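青果売場・宅配詰め合わせスタッフ募集(パート・アルバイト)

株式会社Allodura 食品スーパー「Kollár」採用担当

食品スーパーKollárでは、青果売場と宅配の詰め合わせを担当するパート・アルバイトを募集しています。Kollárは株式会社Alloduraが運営する店舗で、野菜と果物を中心に、日配品、乾物、惣菜を扱っています。取扱品目は現在2,172品目です。

今回の募集は、宅配の受付時間を8月から延長することに伴うものです。これまで午前中で締め切っていた当日便を午後2時まで受け付けるため、午後の時間帯に入れる方を特に必要としています。早朝の荷受けと品出しも引き続き募集します。未経験の方、しばらく仕事から離れていた方も応募できます。

宅配の注文は、店内で使っている受注システムSkatonに入ります。スタッフは携帯端末で注文内容を確認し、売場と裏の保管棚から商品を集め、袋に詰めて温度帯ごとに分けます。配達は委託先のドライバーが行うので、運転免許は必要ありません。 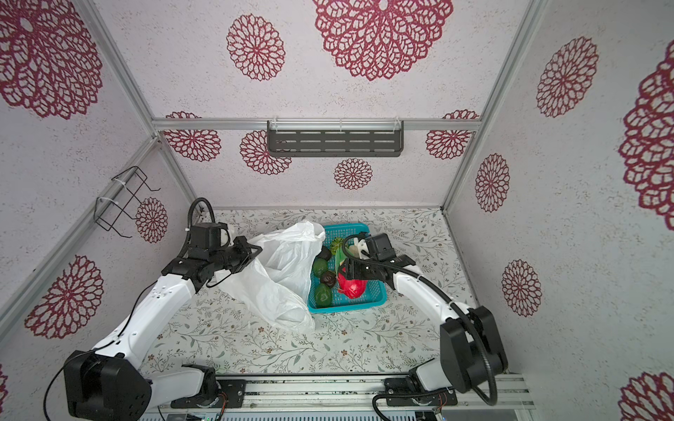 仕事内容

1.早朝の荷受け・品出し
市場から届いた青果を検品し、冷蔵室と売場に振り分けます。葉物は外葉を取り、根菜は土の付いたものと洗ったものを分けて並べます。重い箱は台車を使って運びますが、持ち上げる作業もあります。じゃがいもや玉ねぎの箱は10キロ入りです。

2.宅配の詰め合わせ
注文ごとに商品を集めて袋詰めします。重いもの、硬いものを先に入れ、トマトや桃など傷みやすいものは上にします。卵と豆腐は別の袋です。欠品があった場合は、Skatonに登録されたお客様の希望(代替品でよい、欠品のままでよい、電話がほしい)に沿って処理します。電話連絡は社員が担当します。

3.売場の維持
値札の差し替え、傷んだ商品の引き上げ、夕方の値引きシール貼りを行います。値引きの率は社員が決めて一覧で渡します。自分で判断して値段を変えることはありません。

4.惣菜の陳列
自社惣菜「Pirnumance」の陳列と消費期限の確認です。調理は別の部門が行います。惣菜の調理を希望する方は、面接の際に申し出てください。別枠で案内できる場合があります。

レジ業務は今回の募集には含まれません。ただし、混雑時に袋詰め台の片付けやかごの回収をお願いすることはあります。

勤務時間

早朝 午前5時30分から午前9時まで
日中 午前9時から午後1時まで
午後 午後1時から午後6時まで

上記のいずれかの時間帯で、週3日以上勤務できる方を募集します。二つの時間帯を続けて勤務することもできます。その場合は間に1時間の休憩が入ります。シフトは半月ごとに作成し、希望は前の半月の中ごろまでに出していただきます。月曜日は市場からの入荷が多く、早朝の枠で人数を増やしているため、月曜日に入れる方を優先します。

学校行事、通院、家族の介護などによる休みは事前に相談してください。当日の急な欠勤は電話で連絡をお願いします。メールやメッセージだけの連絡では、早朝の担当者が気づかないことがあります。

時給・手当

早朝 時給1,615円
日中・午後 時給1,368円

研修期間は最初の1か月ですが、時給は変わりません。交通費は1日につき最大914円まで支給します。自転車、徒歩の方への支給はありません。給与は月末締め、翌月15日払いで、銀行口座への振込となります。昇給の機会は年に1回あり、担当できる作業の範囲と勤務実績を見て決めます。

年末の繁忙期には別途手当があります。金額はその年の秋に店内で知らせます。

待遇

制服として、ポロシャツとエプロン、帽子を貸与します。ズボンと靴は各自で用意してください。ズボンは黒または紺の長ズボン、靴は滑りにくい運動靴とします。冷蔵室に入る作業では防寒着を使えます。共用ですので、気になる方は薄手の上着を持参してもかまいません。

従業員割引があり、Kollárでの買い物が5パーセント引きになります(酒類、ギフト券、Pirnumanceの予約商品を除く)。休憩室には電子レンジ、冷蔵庫、給湯ポットがあります。社会保険、雇用保険は勤務時間に応じて加入となります。年次有給休暇は法令どおり付与します。

自転車置き場はありますが、従業員用の駐車場はありません。早朝勤務で公共交通機関が動いていない方は、近隣の月極駐車場を店で借りている分がありますので、応募の際に相談してください。台数に限りがあります。

袋詰めの研修について

詰め合わせの仕事で最も時間がかかるのは、商品を探すことよりも袋に収めることです。初日は売場の配置を覚えながら先輩と一緒に商品を集め、2日目から袋詰めの練習に入ります。練習では実際の注文と同じ組み合わせを使い、詰め終わったら一度すべて出して、下になったものに傷やつぶれがないかを確かめます。 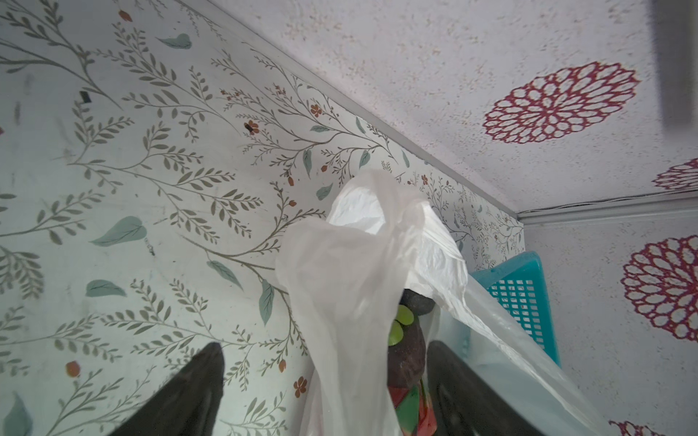 袋の大きさは大小の二つで、迷ったときは大を使います。詰め込みすぎると持ち手に負担がかかるため、小袋は3キロ、大袋は6キロを上限としています。作業台に量りがありますが、慣れてくると持っただけで見当がつくようになります。それでも米や飲料が入った袋は毎回量ってください。速さの目標は研修中には設けていません。数え間違いと入れ忘れがないことを優先します。

端末の操作は、注文の呼び出し、商品の読み取り、完了の登録の三つが基本です。スマートフォンで文字が打てる方であれば問題ありません。操作手順は紙でも用意しています。画面の文字は大きくできます。

応募資格

18歳以上の方(高校生は不可。早朝の枠も同様です)
週3日以上勤務できる方
立ち仕事ができる方
業務に必要な範囲で日本語の読み書きができる方

学歴、経験は問いません。上限年齢は設けていませんが、早朝の荷受けでは重い箱を扱うため、体力に不安のある方には日中または午後の枠を勧めています。副業としての応募も可能です。その場合は、本業の勤務時間を面接で確認します。食品を扱う仕事のため、勤務中の指輪、腕時計、つけ爪、マニキュアは禁止です。髪は帽子の中に収めてください。髪の色に決まりはありません。

採用後に検便を行います。費用は会社が負担します。結果が出るまでの間は、売場の維持や端末の研修など、包装されていない食品に触れない作業から始めます。

応募方法

店内サービスカウンターに置いてある応募用紙に記入して提出するか、Alloduraの採用ページから申し込んでください。電話での問い合わせは午前10時から午後4時まで受け付けます。開店直後と夕方は売場が混み合うため、折り返しになることがあります。

応募を受け付けた後、担当者から3営業日以内に連絡し、面接の日時を決めます。面接は店舗2階の事務所で行います。時間は30分ほどです。履歴書は写真付きのものを当日持参してください。手書き、パソコン作成のどちらでもかまいません。面接の後、希望する方には売場と作業場を案内します。作業場は床が濡れていることがあるので、かかとの高い靴は避けてください。

結果は採用、不採用にかかわらず1週間以内に電話またはメールで知らせます。提出された履歴書は、不採用の場合は郵送で返却します。

よくある問い合わせ

早朝だけの勤務はできますか。
できます。早朝の枠のみで働いているスタッフもいます。

土日は必ず出なければいけませんか。
必須ではありませんが、月に2回程度は土日のどちらかに入っていただけると助かります。

扶養の範囲内で働けますか。
働けます。年間の見込み額を面接で一緒に計算し、シフトを調整します。年の途中で条件が変わった場合は早めに申し出てください。

野菜の名前に詳しくないのですが。
入荷した商品には品名の札が付きます。似た葉物の見分け方は、現物を見ながら覚えてもらいます。小松菜とほうれん草、春菊と水菜あたりから始めます。

友人と一緒に応募してもよいですか。
かまいません。面接は一人ずつ行い、勤務の時間帯が別になることがあります。

募集人数は早朝2名、日中1名、午後4名です。定員に達した時間帯から受付を終了し、採用ページの表示を変更します。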